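Stidwood Sorting Project - Progress Report to the Gererer Fund
Prepared by Remedios Calvo, project lead
Mon 7 July

Hello again to everyone at the Fund, and thank you for your patience with the last round of receipts, which I know arrived in two envelopes and one very long email. This report covers our equipment planning since May, what we have spent, what we have held back, and the one decision we would like your blessing on before we place the next order.

You will remember that the purpose of this stage was to work out what a small packing shed like ours at Stidwood should buy, in what order, before anyone signs for anything large. We have kept to that. Most of our time has gone into trying layouts at bench scale and then pricing whatever the layout seemed to call for, and I am pleased to say the shopping list is shorter than the one we sent you in the autumn. 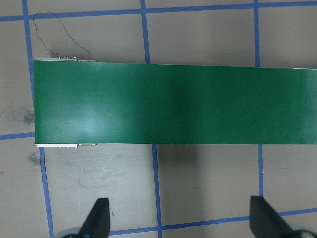 Conveyors have taken up more of our planning than any other item, and I think rightly so, as the belt decides the height and reach of nearly everything placed near it. We had three quotes and have settled on the Flestell short model, at $800 a unit with freight included. The tape grid you can see on either side of the green belt is how we have been talking about position among ourselves, and it has made the costing simpler too, as we can now tell a supplier how many squares a machine may take up and ask them to quote on that footing. Bravo, who had first offered us a wider belt at a good deal more money, came back with a narrower one once we had given them a proper footprint. We still preferred Flestell on delivery - 30 days from order, which suits our season - but it was a friendly process and we would happily go back to Bravo for other things.

Tape, fasteners, cable and other small items have come to $396 so far. I had put this under "sundries" in the original budget and rather underestimated it. None of these purchases is large, but they add up in a way that a single invoice doesn't, and I would like the next budget to give them a line of their own. I have drafted one and attached it as Schedule B.

On staffing, 60 hours of the technician time you funded have been used, all of it on layout and setup. There is enough left to carry us through the next stage as planned, and I am not asking for more.
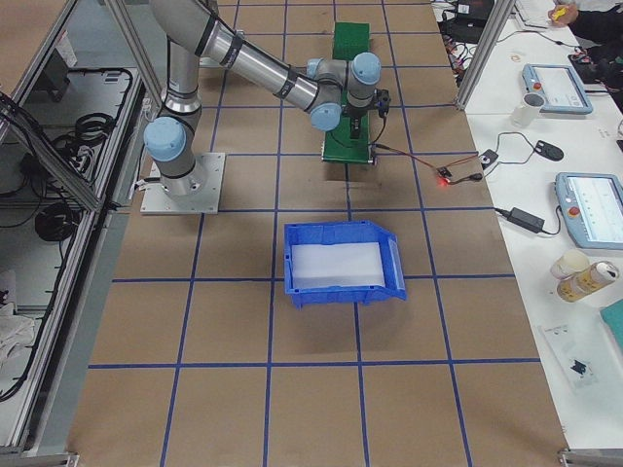
Will the project need a second arm before the end of the grant?
We don't expect it to. The layout we have priced works around one arm, and a second would mean more floor space, another controller and a fresh safety assessment, none of which is in the current budget. If the packing trials suggest otherwise we will bring it to you as a separate request, with quotes.

Now to the decision I mentioned. We had set money aside for a vision system in this financial year, and I would like to move it to the next one. The suppliers we spoke with all wanted to know our final belt speed and lighting before they would commit to a price, and we can't give them either until the shed wiring has been finished. Holding the money over seems kinder to your budget than buying on a guess, though I do understand that carrying funds across the year makes work at your end - and I'm sorry for that. If it is easier for you to take the amount back and reissue it, we can manage perfectly well that way too.

Still to come before our next report:

Order the first Flestell conveyor, once you have approved Schedule A.
Get a written quote for guarding, including installation.
Compare the cost of a service contract with paying per visit.
Finish the spares list, with prices and lead times beside each part.

I have kept all of the quotes in one folder this time, labelled by supplier, and am glad to send copies of any you would like to look over. If somebody from the Fund would care to visit Stidwood and talk through the figures in person, you would be very welcome - mornings are best for us, and there is parking behind the shed.

With warm thanks,
Remedios Calvo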